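A ordem das coisas pequenas

Myung-ja Chae recebe-nos às 10h na sala de trabalho da Skornon, onde coordena há três anos o programa de organização doméstica da instituição. A conversa incide sobre um tema que considera subestimado: o tratamento da roupa depois de lavada.

"A maior parte das famílias que nos procura pede armários", afirma. "Nós começamos pela mesa. Uma superfície clara, desimpedida à frente de quem dobra, e o cesto sempre do mesmo lado." O método, que designa por Myung, foi ensinado a 35 agregados até julho e prevê sessões de 38 minutos.
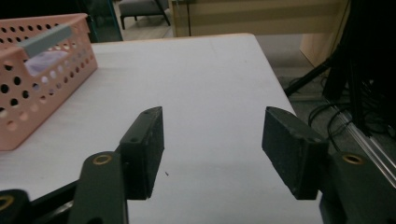 O cesto cor-de-rosa perfurado, com um pano lilás pálido, sobre a mesa branca da sala.

Questionada sobre a preferência por cestos perfurados, a coordenadora invoca a experiência. "Vê-se o que está lá dentro sem remexer. Parece um pormenor, mas as pessoas deixam de esquecer peças no fundo." Recomenda ainda que cada cesto receba um só tipo de tecido - os panos de cozinha à parte das toalhas, por exemplo.

O interesse pelo assunto vem de um manual doméstico de 1935 herdado da avó. "Dedicava um capítulo inteiro à dobragem de guardanapos. Discordo de quase tudo, exceto da paciência."

O programa será alargado a Bostton, com sessões destinadas a residências de estudantes. As inscrições fazem-se junto da secretaria da Skornon.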